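Endstead Allotment Society
Minutes of the September meeting, 2019-09-12, back room of the Brollivard Arms

Taken by me, Hélène Dhillon, as Osvaldo was in the chair and says he can't chair and write at the same time (he has tried, we've all seen the results). I've put in more chat than I probably should. If you want the short version, read the bits marked AGREED and skip the rest.

Present: Osvaldo Marinho (chair), me, both Owusus, Pam from the top plots, Terry, Lin and her sister, and a few newer people whose names I will get properly next time, sorry! Apologies from Geoff, who is on holiday, and from Maureen, whose knee is bad again.

1. Minutes of the July meeting

Read and passed. Terry wanted it noted that he did not "complain" about the hosepipe rota, he "raised" it. Noted, Terry.

We had no August meeting, as usual, so there was a fair bit saved up and we went on much later than planned.

2. Water

The long one, so I'll do my best. The tank by the Cerkanden Road gate has been dropping overnight again. Mr Owusu went down twice before breakfast to look at it and thinks the ball valve is sticking, as it did the summer before last. Pam thinks it's the join underneath. There was a good deal of back and forth on this, with drawings on a beer mat, and I am still not sure I understand what a compression joint is, but I do know a lot more than I did.

Osvaldo rang the water company and was told anything on our side of the meter is ours to sort out, so that's that. Terry knows a plumber who would look at it on a Saturday morning for a fair price. Lin asked if we could have the price before the Saturday and not after it, and everybody agreed that would be nice.

AGREED: Terry to get a written price. If it's the valve only, Mr Owusu will fit one himself. Until it's fixed, last person out in the evening turns off the stopcock, and first person in turns it back on. Please do put the wooden lid back over it afterwards.

The hosepipe rota stays as it is until the end of the month, then stops for the winter.

3. Money

We have £1,473 in the account, with the insurance still to come out. Plot rents are due at the start of next month and Mrs Owusu will take them at the shed on the first two Sundays, or you can pay by bank transfer. If you do it by bank, PLEASE put your plot number on it and not just "veg" or "thanks". She spent a whole evening in the spring trying to work out who "thanks" was.

There was a suggestion from one of the newer members that we put the rent up by £5 a year to build up something towards a new tank. I thought this was quite brave for a second meeting! Pam was against, on the grounds that the top plots get the worst of the water anyway and shouldn't pay extra for it. Lin was for. Osvaldo said it has to go to the annual meeting under our rules, so we can't decide it now in any case, and then we talked about it for another twenty minutes.

AGREED: goes on the list for the annual meeting.

4. The show
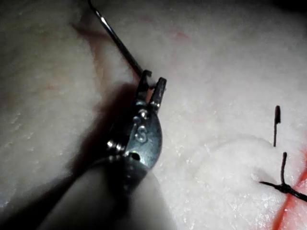
Everyone was very pleased with how the show went, me included. The tent stayed up, the rain held off until we were stacking chairs, and all 32 classes had at least one entry, even the "three matching beetroot", which I'd have bet good money against. The children's vegetable animals were the best we've had. I am still thinking about the marrow crocodile.

A few things to do better next year. The cake table was too near the door and got crowded by people coming in, so anyone trying to look at the onions had to squeeze past the Victoria sponges. Mrs Owusu would like it moved to the far side. The judging also ran late, and people were standing outside for a good while before we could let them in. Osvaldo thinks we should start judging an hour earlier. The judge hasn't been asked yet, so nobody get excited.

Then there was the matter of the runner beans. Two people felt the winning plate had one bean too many on it. I've looked at the schedule and the wording for that class really isn't clear, so I can't see how we could mark anyone down for it. Geoff won it, and Geoff is on holiday, so he couldn't speak up for himself, and I didn't think it was right to carry on about it in his absence. The result stands.

AGREED: I will rewrite the schedule over the winter and send it round so people can pick holes in it before it gets printed. Lin to ask the hall about longer tables.

5. Empty plots and the waiting list

We have 3 plots coming free at the end of the season: the half plot next to the compost bays, the long thin one along the Cerkanden Road fence, and Bill's. We're all very sorry to see Bill go, he's had that plot longer than most of us have lived in Endstead. He's moving to be near his daughter and says whoever takes it on can have the rhubarb, as long as they don't pull it too hard in the first spring. He'd also like the blue bench to stay where it is. I said I was sure that would be fine and there were nods all round.

The thin one is in a state, there's no polite way to put it. Bindweed from end to end. Pam suggested we offer it at half rent for the first year to anyone willing to take it on, and I think that's sensible, because we've had two people walk down there, look at it and walk back again.

AGREED: half rent for the first year on the thin plot. Osvaldo to write to the next names on the list. Bill's to be offered whole, not split.

6. Bonfires

We do this every autumn, so I'll be quick. No fires before dusk, none at all when the wind is blowing towards the houses, and nothing on them but dry plant stuff. No carpet. No painted wood. Somebody burned something last winter that smelled like a wheelie bin and the lady at the end house was very nice about it, but she won't be nice about it twice.

Lin's sister asked if we have to check for hedgehogs first. Yes, always! Move the whole heap before you light it, don't just poke it with a stick.

7. Seed order

Mrs Owusu has the catalogues and the forms. We get a better discount the more of us order together, so do join in even if you only want a packet of lettuce. Forms back to her by the end of next month. Potatoes and onion sets are on a separate sheet this time, after last year's muddle, when I got Terry's shallots and he got my broad beans and neither of us noticed until February.

8. Anything else

The shed padlock is stiff. Terry has some oil.

Whoever borrowed the long loppers, could they come back please? No questions asked.

Pam has far too many courgettes and has left a crate of them outside the shed. They are the size of rolling pins now, so think soup.

One of the new members asked if there is a work morning she can come along to, and there is, on the last Sunday of the month from ten o'clock. We'll be clearing the main path and turning the compost. Bring gloves and a fork if you have one. I'll do tea, and there will be some sort of cake, though I'm not promising what.

Osvaldo thanked everyone and closed the meeting a bit after half past nine, and then we stood in the car park talking about blight until it got cold.

Next meeting: second Thursday of next month, same room, half past seven. If you want something put on the list, tell me or Osvaldo a week before, or push a note under the shed door.

H. Dhillon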